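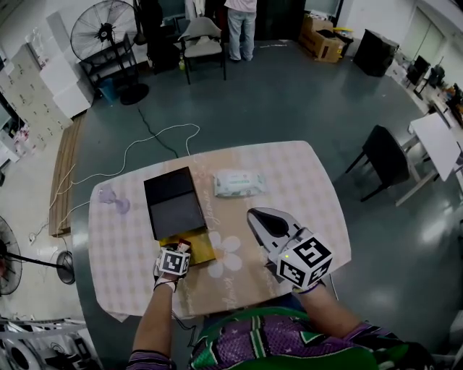 Does a public demonstration of a manipulation system tell a visitor how well the system works?

Only to a small degree. It shows that a task can be done at least once, by people who have prepared for it, on objects they have chosen, and it says very little about how often the same task fails when the room is empty.

Figure 2. Hand-held grippers in use at a table with a checked cloth. White cubes carrying black fiducial markers are mounted on the devices. Table objects include a black box with a yellow tray or lining and a packet of wet wipes.

The Tustevside open day

The remaining evidence for this paper comes from an open day held by Narno at its Tustevside site in August. We attended as ordinary visitors and had told the company beforehand that we were writing about demonstrations. The company agreed to this and asked only that we leave out the names of its customers. The program listed a session on collecting demonstrations by hand, followed by a session in which a trained policy, called Duren by the company, would carry out tabletop tasks on its own. We treat the sessions separately here, although most of the visitors we spoke to did not. That merging is a large part of what we want to describe.

The hand-collection session is the easier of the two to report fairly. A person holds a gripper in each hand and does the task directly, and the pose of each gripper is recovered afterward from the recording. The arrangement in Figure 2 is typical of the method: the operator's own arms do the reaching, and the markers on the cubes give the tracking something to hold on to. Carter Thibodeau, who led the session for Narno, was open about this. He told the group that what they were watching was a person working, and that any skill on show belonged to the person. We record this because our criticism later in the section might otherwise suggest that the company hid something. It did not.

What we doubt is how much of that statement survived the walk to the next room. We spoke with eight visitors over coffee at the end of the program and asked each of them to tell us, in their own words, what they had seen a robot do. Several mentioned handling tasks that had appeared only in the hand-collection session. One described in some detail how carefully "it" had worked around the edge of a container, and when we asked which session this was from, was quite sure it had been the autonomous one. The sample is small and the interviews were informal, and we would not put a rate on the confusion. Still, these were not inattentive people. Most had some engineering background, and they had been told plainly what they were looking at.

We see a few ordinary reasons for this. The grippers look like robot parts, and in a sense they are robot parts, being built to match the end of the arm that will later use the data. They move with the fluency of a human wrist. A viewer standing on the far side of the table watches the tips, where the contact happens, and the hands behind them drop out of attention quickly. Dirk Ackermann, who attended with us and has sat through more of these events than the rest of the authors together, made a note at the time that he had caught himself describing a grasp as the gripper's decision. He crossed the note out and then, to his credit, put it back.

Choice of objects

A second doubt concerns the objects. Household items are a sensible choice for this sort of work, and they make a friendlier display than machined blocks. A box with a lid and an insert has parts that move relative to each other. A soft packet does not keep its shape the way a block does. A patterned cloth gives the cameras more to cope with than a bare gray surface. All of this can fairly be called harder than the classic test objects, and the company's printed handout did call it harder.

Harder than the classic objects is a low bar, however, and the handout did not say how the items had been picked or what had been left out. We asked whether any object had been tried and dropped before the open day. The answer was that some had been "put aside for a later release." We could not get a list. A visitor therefore sees a table that looks like the clutter of daily life and reasonably takes it as a fair draw from that clutter, when it is a selection made by people who know which items give trouble. We do not think this is dishonest. Every demonstration needs a table with something on it. But the selection is itself a result, and leaving it unreported turns a narrow claim into a wide one without anyone having to say a false word.

The same goes for the room. A working lab floor with its ordinary furniture and equipment lends a demonstration an air of candor. Visitors told us they liked that it "wasn't a trade show booth." We liked it too. We would only point out that an informal room is no evidence of an informal protocol. The lighting, the camera placement, the height of the table and the position of the operator can all be held fixed in a room that looks as if nothing in it has been arranged, and these are exactly the conditions a learned policy is likely to depend on.

The autonomous session

The policy shown in the second session had been trained, according to the handout, on about 400 hand-collected demonstrations. The handout did not break this figure down by task, by operator or by object, and it did not say whether the demonstrations discarded during processing were included. Each of these matters. A large set gathered by a single careful operator on one table is a different thing from the same number spread over many hands and many tables, and a reader cannot tell from the total which is meant. When we asked, Thibodeau said the set was "mixed" and offered to send a table. It had not reached us when this section was written — we will add it to the supplementary material if it does.

We saw two autonomous runs. The first was completed. The second was stopped by the operator before the end, the objects were put back at their starting places, and the session was brought to a close with a short talk. Nothing should be concluded from a count this low, in either direction, and we mention the runs mainly to say what was missing around them. There was no statement in advance of what would count as success. There was no log on display of the runs made that morning, before the doors opened. There was no run with an object supplied by the audience, although one visitor offered her glasses case and was politely turned down.

It was noticeable that the interruption did little to lower opinion. Asked about it later, visitors tended to describe it as a glitch, a word that puts the failure outside the system. The completed run was never described in this way. If a stopped run is an accident and a finished run is the system working, then no sequence of runs could count against the system, and a visitor who reasons like this has learned nothing from either. We suspect that the hand-collection session contributes here as well. Having just watched the task done smoothly many times over, with what looks like the same hardware, the visitor already knows what the system "can do" and reads the autonomous run against that memory.

An earlier visit to Engelhardt, discussed in the previous section, gives a partial comparison. Engelhardt showed its arms without any hand-collection session at all. Visitors there were less impressed on the whole, and their descriptions were closer to what had taken place. They could say which object had been dropped and at what stage. We do not offer this as a recommendation to hide the data collection from the public, which would be a strange lesson to draw from a paper that asks for more disclosure. The order of the sessions could be reversed easily enough. So could the wording of the program, where both sessions appeared under the heading "See the robot at work."

Limits of these observations

We were guests, we had announced our purpose, and the staff knew who we were. It is possible that the hand-collection session was explained with more care than usual on our account. It is also possible that our questions over coffee led people toward the confusion we then reported; asking what a robot did presumes that a robot did it, and Ackermann argued before the visit for a more neutral wording. He was right, and the later interviews in this study use his version. We kept the earlier answers in because dropping them would be the kind of quiet selection we complain about above.

We also have no measure of how well the hand-collected recordings tracked the real motion of the grippers. Marker-based tracking has known weak points: a cube turned away from the camera, a forearm crossing in front, glare from overhead lights. Whether any of these affected the data behind Duren is something only the company can answer. The staff we asked seemed confident. Their confidence may be well founded, but it was given to us as a remark beside a table, and we have entered it in our notes as a remark.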